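Lazy Susan

A lazy Susan is a turntable placed on a table or inside a cabinet so that people can reach what is on it by turning it. It is usually round. The name is American and has been in print since the early 20th century, though similar devices were sold earlier in England under the name dumbwaiter. No agreed explanation exists for who Susan was, and most stories told about her appeared long after the term was in use.

Design

A tabletop lazy Susan has two parts: a base that stays still and a top that turns on it. Older ones turn on a wooden or iron pin. Most made today use a ring of ball bearings between two metal plates, which spreads the load and keeps the top from tipping when a heavy dish is set near the rim. Wood, glass and stone are all common for the top. Glass is easy to wipe but slides more readily under smooth-bottomed dishes, and some owners put a thin cloth or a rubber mat beneath the serving plates.

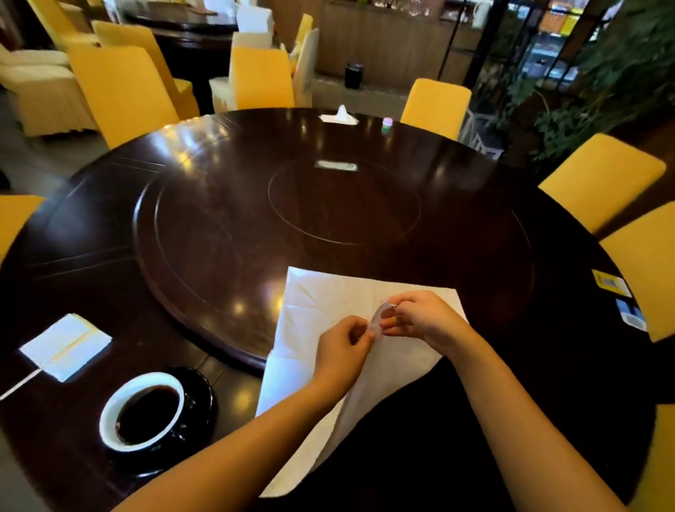 A round dining table with a turntable in dark polished wood.

Size is chosen to suit the table. Enough room has to be left between the rim and the table edge for a plate, a glass and the diner's forearms, and 11 inches is often given as the least that is comfortable. On a table for 10 people the turntable takes up most of the middle, and dishes in the very center may be hard to reach. Flowers or a lamp are sometimes put there instead.

A raised rim helps keep cups and small bowls from sliding off. It also makes it harder to slide a large platter on and off, so turntables meant for restaurants are often flat to the edge.

Use at the table

The lazy Susan is closely linked with Chinese restaurant dining, where several dishes are shared by everyone present. It became common in that setting in the middle of the 20th century, both in Asia and in North America. Customs differ from place to place. In many homes and restaurants the turntable is moved clockwise, the oldest person or the guest of honor is served first, and it is thought rude to turn it while someone else is taking food. Teapots are placed so that the spout does not stick out past the rim — a long spout can knock over a glass on the way around.

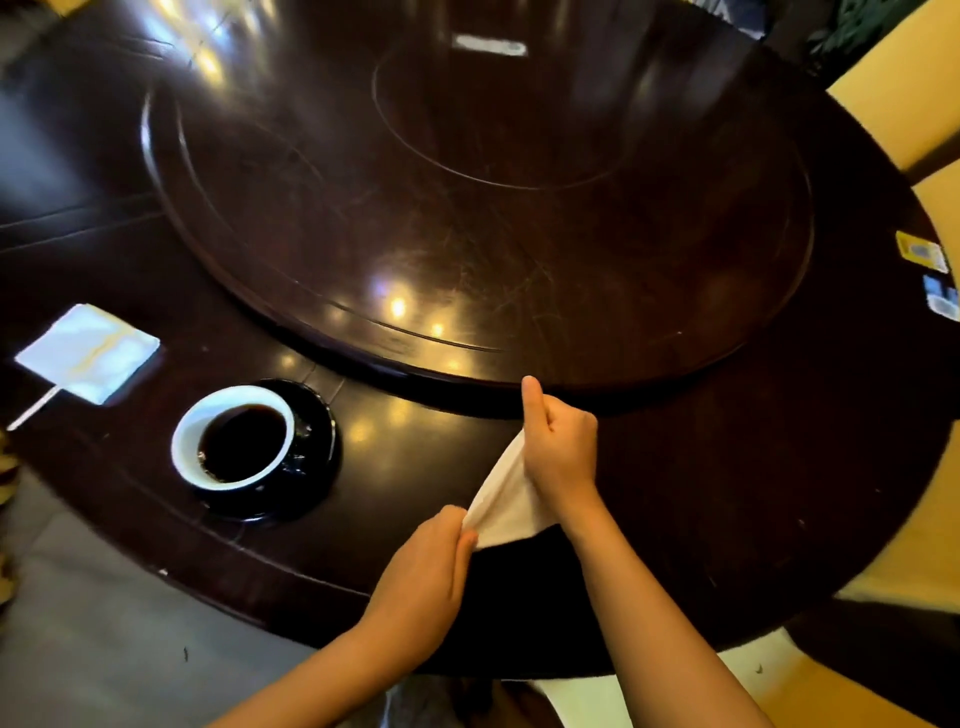
In American homes it was sold mainly as a way of doing without hired help at meals. It fell out of fashion for a time and returned in the 1950s, when it was offered both for the table and as a fitting for corner kitchen cabinets.

Cabinet turntables

The cabinet type has two or more shelves fixed to an upright pole. Kidney-shaped shelves have a section cut away to fit the angle of a corner door. Items that fall off the back are hard to get out, and later designs added a wire rail for this reason.

Care

Wooden tops are wiped with a damp cloth and dried. Bearings seldom need attention, but grit in the ring makes a scraping noise and can be brushed out once the top has been lifted off.

See also: Dumbwaiter, Turntable, Tableware

Last edited May 2, 2019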